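Home | Topics | Unanswered | Members

Cable sorting: reset between examples?
Inna Tkachenko, Wednesday, January 25, 2023

Two arms, three baskets, thin cables. I have 40 examples so far. 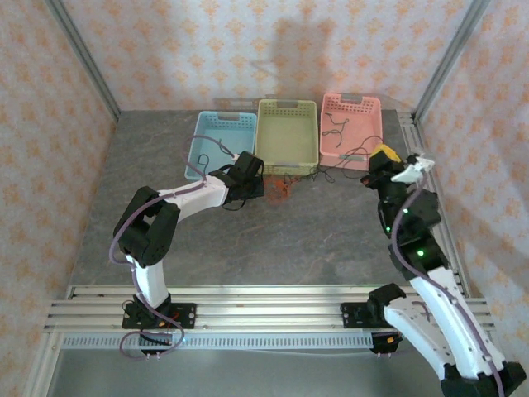

I put the cables back by hand after each run. Should I?

Refugio Medrano
Vary the start. Ours failed on tangles.
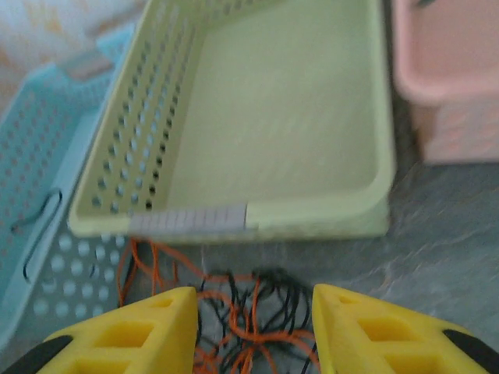 Do bad grasps get deleted?
Keep them if the arm recovers, and tag them.

Ljubica Obradović
Same as above. Move the baskets a little too. 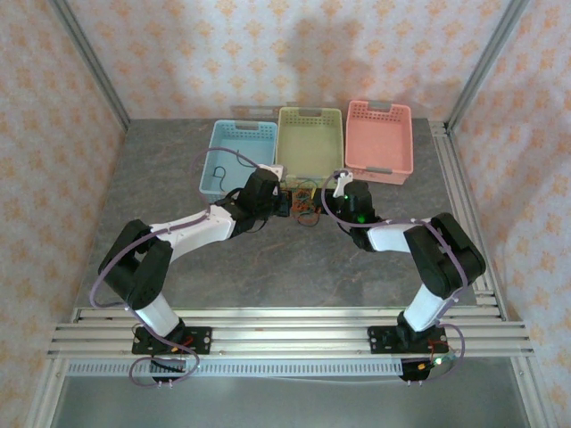 I change the cable pile every 2 runs.

Related
Wrist camera blur
Naming your runs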